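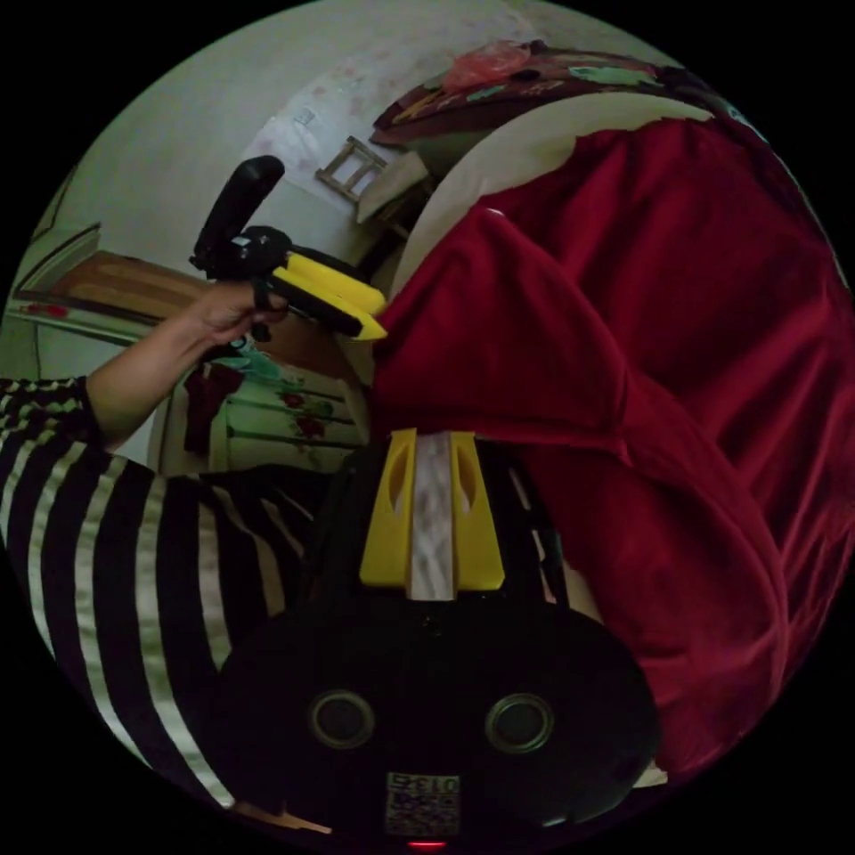 Der Favine Daverness ist ein Kompakt-SUV mit Frontantrieb. Das Leergewicht beträgt 1.419 kg. Ersatzteile tragen ein weißes Etikett mit Codemuster, vergleichbar dem am unteren Rand des abgebildeten schwarzen Gehäuses.

Artikel angelegt im Oktober von Leonardo Sala

Das Schaltgetriebe hat sechs Gänge.
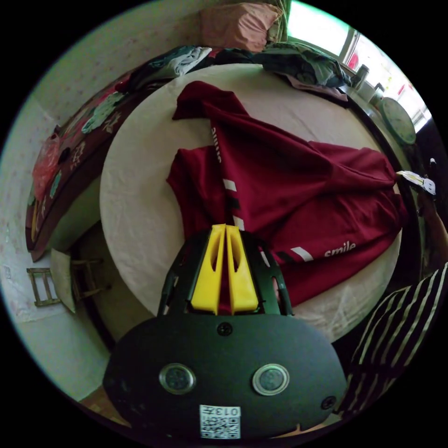 Schwarzes Gehäuse mit gelben Greiffingern

Die Ausstattungslinie Parisi umfasst Dachreling und Nebelscheinwerfer. 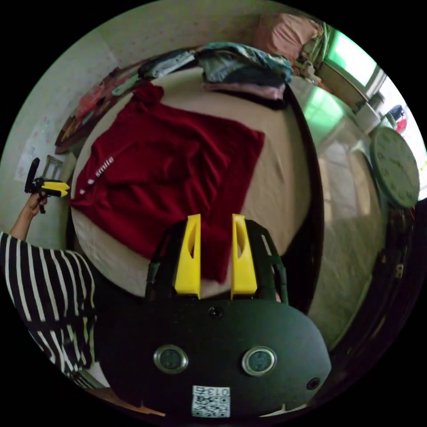 Dunkelrotes Langarmteil, Aufschrift „smile“

Die Bodenfreiheit beträgt 200 mm, bei der Variante

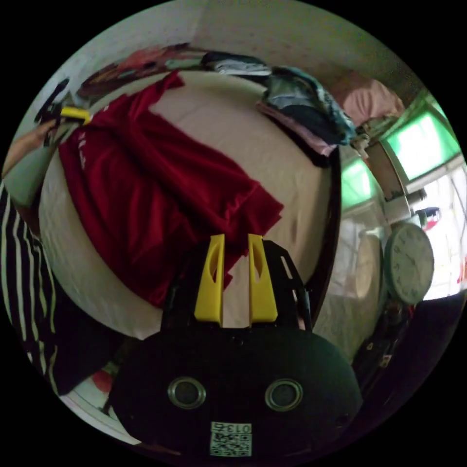
Plummont liegt sie höher.

Zuletzt aktualisiert: 08.11.2020
Kontakt | Nach oben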